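State the start pose or drop the score

A success rate for a simulated grasping task means little unless the start state is reported with it. Most published results still give the rate alone. The Pindstead draft, now open for comment until January, asks for object pose, gripper opening and camera position at the first step of each run. I support that clause and would make it stricter. 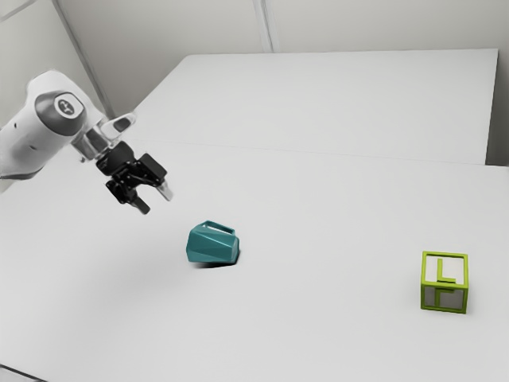
The draft lets a lab describe the start state in words. "Objects placed at random" would pass. It should not. Oluf Ravn reran one policy at Nisbet with 35 start states taken from a single written description, and the rate moved by 10 points depending on the seed. A file of poses costs nothing to publish and removes the argument.

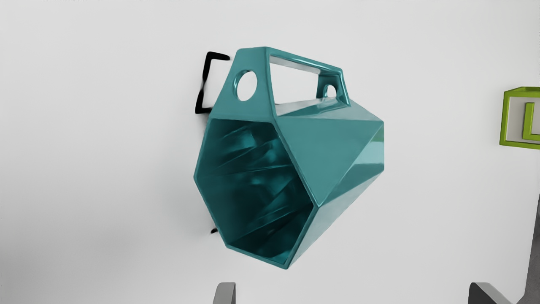
Object geometry needs the same treatment. Many test sets list an item as "mug" and leave it there. A faceted mug on its side, with an angular handle that has a hole through its near end, offers different contact surfaces from a round one standing up, and a two-finger gripper will meet flat panels at several angles. The mesh and its collision model should be filed together.

Ghazal Dehghan objects that small labs cannot maintain such records. The Dritico set holds 2,235 runs and is kept by a team of five. I do not find the objection persuasive.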